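October 16, 2020

Hi all – a quick update on the Clisasska office refit, covering September and the first part of this month. It's been a good stretch, and I'm happy to say the meeting room is usable again!

The walls and ceiling are white now (they used to be a sort of tired mustard, and I don't miss it), and the wooden floor stayed, which saved us 3 days of work and a fair bit of the Grivus grant. The rolling whiteboard has moved in too. It's on a black metal stand and can be wheeled wherever people need it.
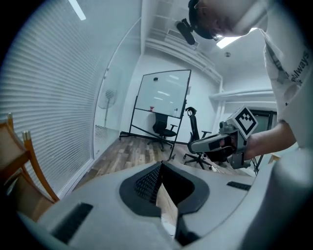

*The meeting room, with the rolling whiteboard on the wooden floor.*

The other big thing is the frosted glass. We went with fine horizontal stripes in the end, and I love it – you still get a blurry hint of the room next door, so it feels open, but you can have a talk without feeling watched. Kolev supplied the glass door. We also kept the small wooden table with the thin legs, mostly because I argued for it (the brown top looks so warm next to all that white). 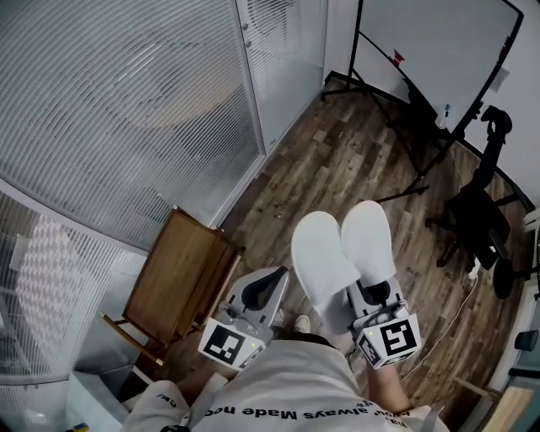

## Money and what's left

We've used 38 percent of the furniture budget so far. Still to come:

- 30 chairs from Sinurby, on order
- a projector for the meeting room
- a second coat of oil on the hallway floor, which takes about 30 hours to dry

I'll send the Sinurby invoice over as soon as it lands.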